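Norkari Hand Gripper: Frequently Asked Questions

What comes in the kit?
The two-finger gripper, a set of blue pads, a spare set and a charging cable. Zorkico ships it assembled. The kit weighs 700 grams.

Can it handle thin, crinkly packaging?
Yes. Snack wrappers are one of the things we test most. Close slowly and let the pads meet the solid part of the pack.
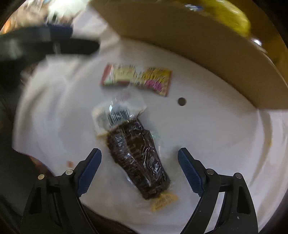 Approaching a clear film package with the pads open.

How far do the fingers open?
82 mm at the tips. Anything wider should be gripped along its narrow side.

Do I need a special table?
No. Any flat surface will do. A plain sheet makes small items easier to find when you review your recordings.

How long does the battery last?
135 minutes of normal use. A full charge takes longer if the tool is left on.

How should I pick up long, narrow items?
Line the fingers up on either side, near the middle, then squeeze.

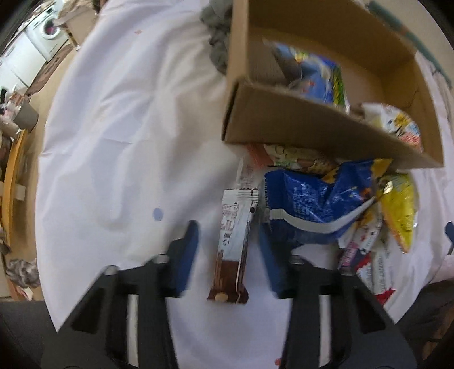

Fukuda wrote to us that the pads held bars well but picked up crumbs, and asked if they could be washed. They can. Use warm water and let them dry.

How long is the warranty?
6 months, handled through Plonham. Pads are not covered.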